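Every August the home magazines come back to the same sermon. Hide the pipes. Box them in, run them behind plaster, paint the box, and pretend water reaches the tap by magic. I have never believed in it, and I believe in it less since my neighbor Tsz-kin Kao paid to have a bathroom wall closed up and then paid again to have it opened.

The bill for opening it was 3,000. The part behind it that had failed cost nine.

Exposed pipes are supposed to look cheap. I would say they look like pipes. White ones against a white wall, up along the ceiling and down the corner, bother me about as much as a door hinge does.

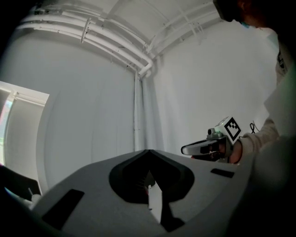

Linnea Berge, who writes the Skorura home column and whose taste I mostly trust, calls this kind of thing "visual noise." Fine. But I notice that the people who complain about visual noise seldom complain about a shelf with 67 ceramic birds on it. A pipe at least has a job.

The sellers have an answer for everyone, of course. Lollelari will sell you a snap-on cover for 200 that hides the pipe and still comes off "in seconds." I tried one at a friend's place on a Sunday afternoon. It came off in seconds, all right, and would not go back on before dinner. Gridura makes a nicer one with the same clip.

My own rule is dull. If a thing has a handle, a knob or a connector on it, I want to be able to reach it with my hands and see what I'm doing. White panels I can live with – they wipe clean and they stay out of the way – as long as the fittings are out on the surface.

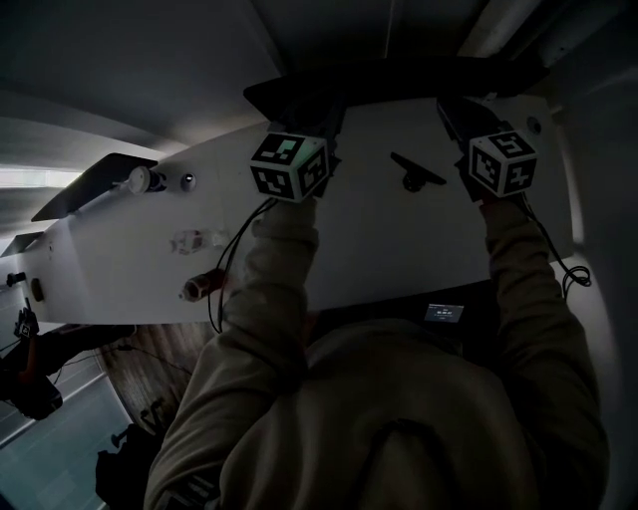 I'm told this attitude lowers the value of a home. Maybe it does. I have yet to meet the buyer who walked away over a bracket, and I have met several who wanted to know where the shutoff was and got a shrug. Kao's wall is closed again now, by the way, and painted a very handsome gray. He has asked the plumber to mark the spot in pencil.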